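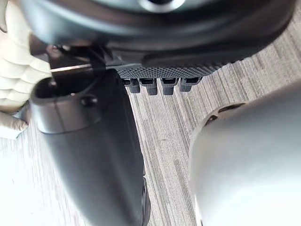 Should a town library charge fines for late books?
The case for charging them has grown weak, and Onholm should stop doing so before the next budget year begins.

The overdue fine is among the oldest habits of the public library. It was adopted at a time when a branch might own a single copy of a popular title and had few means of asking for it back. A small daily charge was simple to explain and simple to collect. Many residents still regard it as a matter of fairness, and that view deserves a serious answer.

The first question is what the fine brings in. Last year the Onholm library collected $1,286 in overdue charges across its two branches, Etar and Curkcombe. Against that sum must be set the staff hours spent on taking coins, correcting accounts, printing notices and hearing disputes at the desk. The library's annual report does not price those hours. It should, and the council should ask for the figure before it votes.

The second question is who pays. At the close of March, 205 cardholders were blocked from borrowing over unpaid charges, and 98 of them held children's cards. A child does not decide when the family drives to Curkcombe. When a card is blocked, the parent often stays away out of embarrassment, and the book stays away as well. The library then loses both the reader and the item.

Supporters of the present rule argue that without a penalty, borrowers will keep what they like for as long as they like. The concern is reasonable. It is best met by keeping the charge for lost items, which should remain in full, and by holding back new loans while a book is seriously overdue. Once the book is returned, the account should be clear. Under such a rule the borrower has every reason to come back to the desk and no debt waiting there.

Spyros Georgiev, writing in these pages last winter, warned that dropping fines would teach residents to take public property lightly. I respect the concern but do not share the conclusion. A charge of a few cents a day is hardly felt by a household with money to spare, and some borrowers openly treat it as a rental fee. Those who feel it most are the ones the library was founded to serve.

There remains the matter of old debts. The council could forgive them all at once or clear each account when the borrower next visits. I would favor the first course - it is cheaper to carry out and easier to announce. A short notice in the local paper and a letter to each blocked cardholder would be enough, and both could go out before the summer reading program opens at Etar.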